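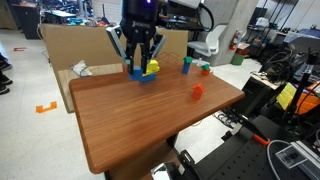 Blue, green and red, all out on the table.

Blocks are back, everybody! I put a line in the December newsletter asking if anyone had old building blocks sitting in a closet, and Restcombe came through the way it always does. We're up to 166 pieces, which Dorothy Sugden sorted by color on her living room rug over a long weekend (thank you, Dorothy, and sorry about your knees).

I'll admit I have favorites. The little house-shaped ones with the pointed top are the best thing in the whole bin, and I will trade you two plain cubes for one any day. My own towers tend to be a cube on a tall column and then I lose my nerve – the kids from Bloxham Street go a lot higher than that and don't seem to mind the crash.

Block Table runs Saturdays at 10, starting 4 April 2026, in the room behind the Clotetti bakery. It's free, and grown-ups are very welcome to play too. Please check pockets before you head home! We lost 3 green cubes last fall and I'm still a bit sore about it.

We could still use arches and long flat pieces if you have any. Drop them at the bakery counter with my name on the bag.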